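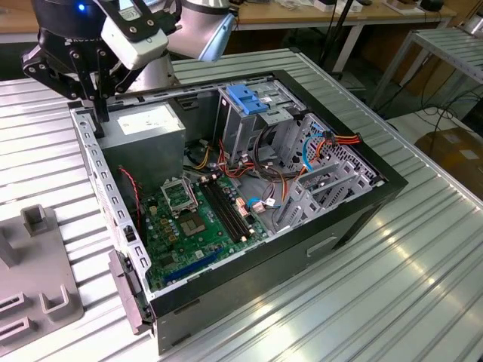
Undby D3 Disassembly Cell

Demonstration days at the Jarman Street workshop

The D3 is a single-arm work cell for taking apart desktop computers and similar equipment. It is sold to refurbishers and recycling firms that handle mixed lots, where two machines in a row are seldom the same model. It can be seen running at our workshop on Thursday, January 21, 2021, and by appointment until the end of April.

What you will see

A visit takes about 3 hours. The first part is a full run on a desktop tower, laid on its side with the panel already off. The arm works down into the open case with a two-finger gripper and a camera mounted just above it. We run memory, cables and drives as separate jobs, so visitors can stop between them and ask for one to be repeated.

Cables are the slow part. A memory module sits in the same place on every board of a given type, but a bundle of power leads lies differently in each case. The cell takes a new picture before each grasp and will pass a part to the operator if two attempts fail. Visitors who want to know the limits of the system should watch this stage closely.

After the run, Vandana Kandpal from our applications group goes through job setup at the screen. A new case type normally takes an afternoon to teach.

Bring your own machines

You may bring up to 13 units. Please send model names a week ahead and remove any drives that hold data. Units must have a side panel that comes off by hand or with a standard screwdriver. We do not run laptops or all-in-ones on demonstration days.

Main points

Arm: single, table mounted
Gripper: parallel, two fingers
Vision: wrist camera, plus one fixed camera on request
Job software: Lestix 3
Teaching: by hand guiding or from the screen
Jobs in the standard library: 265
Finger sets: standard and narrow – the narrow set is for memory and small connectors

The job library covers towers and small office desktops. Server cases are available as an add-on under the name Zelen, with a separate price list. Zelen is not part of the regular demonstration but can be shown if requested when booking.

Delivery and service

The cell ships in two crates and is set up by our own staff. Training for two operators is included in the price. Spare finger sets are kept in stock, part number 297 for standard. For the narrow set, ask the service desk – the number changed with the last revision.

Booking

Groups are limited to six people. Closed shoes are required on the floor, and safety glasses are handed out at the door. To book, use the visit form and give the names of everyone attending.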